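Tunby Door Sounds

Tunby is a small, open collection of household door recordings: creaks, latches, slams, slow swings, the soft thud of a door meeting its stop. We made it for people who build radio plays, games and short films and are sick of hearing the same old creak in everything!

What's in it

There are 90 recordings in this release, all in stereo WAV. Most run for 15 seconds or less, with a bit of quiet left at each end so you can make your own fades. Names follow a simple pattern: room, action, speed, take. So hall_close_slow_02 is the second take of a hall door being closed slowly. (We tried cleverer names. They were awful.)

A plain text index called Filip comes with the sounds. Each line gives the file name, the type of door, the floor on either side and a few words about how it sounds. Dragica Gashi wrote nearly all of those notes, and they're a joy to read. "Grumpy, then relieved" is my favourite.

How we recorded

Two microphones, one on each side of the doorway, at handle height. We left them in the same spot for a whole session, so you can cut between "inside" and "outside" without the colour of the room jumping about. Fridges and heaters were switched off. Traffic was harder, and a few takes still have a low rumble under them. Those are marked "rumble" in the index.

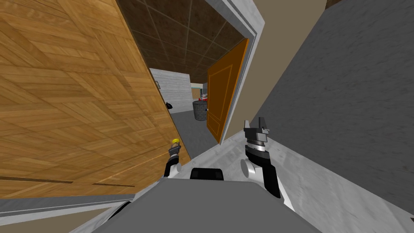

Wooden door with a herringbone pattern, open on the next room.

The weight of a door matters, but the rooms on either side matter just as much. A light door between two carpeted bedrooms gives you almost nothing but the latch, while the same door on a tiled hallway rings like a drum. If you're layering sounds, start with the floor column in Filip and pick the door second.

Known gaps

No sliding doors yet, no garage doors, and only one screen door (it's a beauty, though). Loud slams peak close to the limit, so turn them down before adding any reverb. Takes labelled "fast" vary a fair bit, as Traian Ardeleanu and I don't agree on what fast means.

Using the sounds

Use them in anything, paid or unpaid, and change them however you like. A credit to Tunby would make our day. Please don't repost the full set under another name.

Adding your own

Yes, please! Send uncompressed files with a line for the index. Leave the noise in; we'd sooner clean it ourselves. The next batch is planned for June, and we'd love some really old cupboards.

Last updated 10 May 2018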